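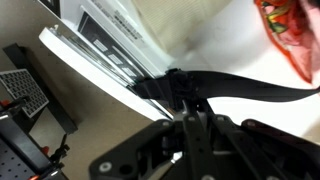 I spent most of my Sunday reading a defense cooperation agreement, so you can guess how exciting my weekends are. It's 395 pages with the annexes, and I'd bet very few of the people who clapped for it on television got past page 2.

I'm not against these deals, by the way. My brother-in-law served overseas on one (he came home with a bad knee and a lot of good stories) and I do think countries that train together are less likely to stumble into something stupid. What bugs me is how we hear about them. There's a handshake, a statement full of "shared priorities," and then the real terms turn up in an annex months later, when everybody has moved on to the next thing.

Take the training money. The speech said 300 officers a year would come through the exchange program. Great! Then you dig into the annex and the guaranteed number is 100, with the rest "subject to available resources." Anyone who has ever asked a boss for a raise knows what that phrase means.

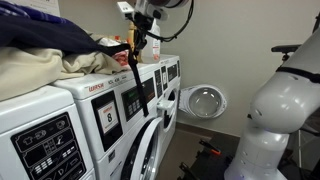

Clothes on top of the front-loading washers in a laundry room.

I wrote to Nele Kohlhase, who used to work on treaty language and is very patient with my emails, and asked if I was being unfair. She said a little. Diplomats need some wiggle room, and if every line were argued over in public there'd be no agreements at all. Okay, fair enough. But there's a lot of space between arguing over every line and letting us see the thing before it's signed, and I'd like to live somewhere in that space.

My friend Mohammed-Awal Quaye thinks I'm dreaming. Voters don't pick a senator over an annex, he told me, and he's probably right about that. I still want hearings with the full text on the table, and I want them before February, when the first payment goes out. I've already called my senator's office twice and I'm calling again tomorrow.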